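How do you keep a perforated plastic basket from turning into a junk pile?

Posted in Home & Organizing, September 2024, 492 views

So I have one of those white plastic baskets with rows of little round holes in the sides, and it lives at the left end of my white table. It was supposed to be the spot for things on their way somewhere else. You know how that goes! 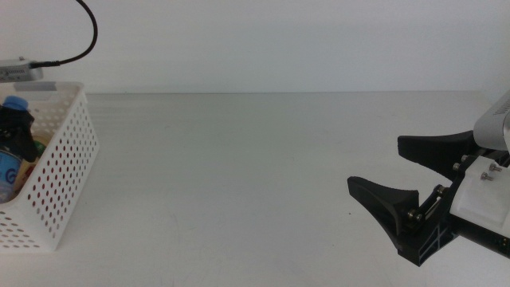

What's in it and what I've tried

Right now there's a bottle with a blue cap standing up in it, something black flopped over the bottle, a tan thing shoved against the side, and more stuff underneath that shows reddish-brown through the holes. I emptied the whole basket in December and swore I'd keep up with it (I did, for maybe a month). The rest of the table I can keep clear no problem, it's only the basket that fills up. I tried a divider from Ornberg but it was too tall and kept popping out. Also, the table has a few faint scuffs near the front and I'm wondering if dragging the basket around is doing it. Do I need a smaller basket, or a lid, or just more discipline? I'd like to stay under twenty dollars if I can.

Thanks in advance, and sorry for the long post.
sockdrawer_blues

pantryperson
Smaller basket, for sure. I had the same problem with a big one by my back door and no divider ever fixed it, because everything just slid over the top. I swapped it for two of the short Fliltell bins and gave each one a job. One is for stuff that goes upstairs and the other is for stuff that goes out to the car, and when a bin is full I have to walk it to where it's going before I can drop anything else in. It sounds fussy but it takes me 3 minutes a day, tops.

If you want to keep the basket you've got, take the bottle out first. Anything tall that stands up in a basket turns into a coat rack, and then you can't see what's under it. Mine was a bottle too, with a dish towel over it for weeks. Put bottles on a shelf or under the sink and lay the soft things in folded, with the flat side up. You'd be surprised how much room you get back.

I wouldn't do a lid. I bought one and things just piled up on top of the lid.

mapleandtwine
get a label maker

quietgarage
Can't help much with the clutter (you should see my bench) but on the scuffs, yes, it could be the basket. Grit gets stuck to the bottom corners and then you slide it across a smooth top and there you go. Flip it over and wipe it, then stick some felt pads on, 4 of them if it's a regular rectangle. Try a damp melamine sponge on the marks, very lightly, and test a corner first! Mine came off a white desk that way, except for one that was a real scratch and is still there.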